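Seltanow Hands-On Robotics Program
Progress report to the Pindia Fund, second period
Prepared by Zewditu Wolde, program lead

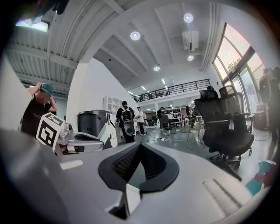
The open day took up most of our energy in April, so most of this report is about it. We had planned for a modest crowd and ended up with 161 visitors through the door between ten in the morning and late afternoon, which is more than we have ever had in the building at one time of year, let alone in one day. I am still a bit giddy about it!

First, what we said we would do. In the last report we promised three things: open the workspace to the public once, let people use the hand-held grippers themselves, and get local teachers to come and see whether any of it could work in a classroom. The first two happened as written. The third happened in part, and I come back to it below.

The hand-held grippers were the heart of the day. Visitors picked up a pair, got two minutes of coaching, and then tried an everyday task such as folding a dish towel, stacking cups, or putting pens back in a pencil case. We had meant to start with a talk and slides, and Leonie Oberholzer talked me out of it the week before. She was right. People walked in, saw others already working, and wanted a turn. By eleven we had a line, and the talk got moved to after lunch, where it went much better because the audience had sore thumbs and real questions.

And the questions were so good. A retired baker wanted to know how a robot would learn how hard to squeeze dough, and stayed for a long talk with Leonie about touch and about what a camera can and can't tell you. Several children asked why the robot needs a person to show it at all. One girl did the cup stacking four times because she thought her first three were "too wobbly to teach anybody." We have adopted that phrase in the lab.

In total, 53 visitors completed a full session, meaning the coaching, a task from start to finish, and a look at their own recording afterward on the screen. That last step was Leonie's idea too, and I would not run an open day without it now. People went quiet when they saw their own movements played back. They noticed hesitations and little corrections they had no memory of making. A few asked to go again right away to do it more cleanly, and we had to explain that the corrections are useful and we like to keep them.

The robot arm demonstration ran every hour, 15 minutes each time. The arm sorted cutlery into a tray using what it had learned from our own team's earlier sessions. It did well in the morning runs. In the two o'clock run it put a fork down on top of the spoons and then tried to pick up the edge of the tray, and the room loved it. We restarted, talked about what had probably gone wrong, and carried on. I would like to keep that hour's recording for future talks, as it led to the best discussion of the afternoon.

What did not go so well. The line for the grippers was too long from eleven until one, and some families left before getting a turn. We had signs for the entrance but none inside, so people wandered up to workstations where staff were in the middle of their own work. Everyone was nice about it, but it cost us some time. The sound system from Cusetti was fine near the front and hard to follow at the back. And we ran out of the printed handout before lunch, so anyone who came later got a web address written on a scrap of paper.

On teachers: we hoped for ten and got 5. They were a wonderful five, and they stayed until the end, but April is a hard month for schools and I should have asked them before picking it. Two of them want to bring a class to us in the fall. A third, from the Zürcher school, asked whether a pair of grippers could travel to her, and we are working out what that would take in the way of insurance and a laptop that can be carried on a bus.

Money. We are within the budget for the open day. We spent less than planned on catering and more on spare grip pads and batteries. The small amount left over has not been moved, and with your agreement I would like to put it toward the school visits.

Next period:

Run two class visits in the fall, with Leonie leading and me on the cutlery arm.
Hand out timed slots at the door for the next public day, and keep one station free for people who just turn up.
Rewrite the handout with more pictures and fewer words (the children's version was the one adults took home).
Lend one pair of grippers to the Zürcher school as a trial, if the insurance question is settled.

If anyone from the Fund would like to come by and try a session, please do. Mornings are best, and the dish towel is harder than it looks.

Zewditu Wolde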